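Week 3: Pile fabrics, or why velvet is so annoying to sew

Hello again! These notes go with Tuesday's session, and I've tidied up the bits where I wandered off on to curtains. If you missed it, Jamshid Hashemi has the sample box and will lend it out from the Oldale workroom.

1. What we mean by pile

A pile fabric has a flat base cloth with extra yarn standing up out of it. Leave the yarn as loops and you have terry towelling. Cut the loops and you're into velvet, plush and most fake fur. Velvet is short, plush is longer, and where one stops and the other starts depends on which shop you're in (I've given up arguing).

2. Nap

Stroke the cloth one way and it feels smooth, go the other way and it fights you. That direction is the nap, and it changes the colour you see as well. Every pattern piece has to run the same way or your jacket will have one dark sleeve. I did this in my second year, on a coat I'd promised to finish by December - still can't look at it.

Chalk an arrow on the back of the cloth before you cut anything. Please.

3. Cutting and pressing

Cut long pile from the back, one layer at a time, with just the tips of the scissors so you snip the base and leave the pile alone. Allow extra cloth too. The skirt in your handout needs 70 cm more in a napped fabric than in plain cotton.

Never put a hot iron flat on the right side. Steam from the back, over a spare bit of the same stuff, and let it cool before you move it.
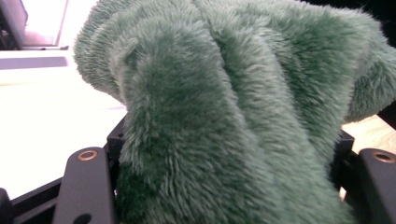
4. For next week

Read pages 14 to 20 of the Dlamini booklet and bring two scraps of pile fabric, one short and one long. Old cushions are fine.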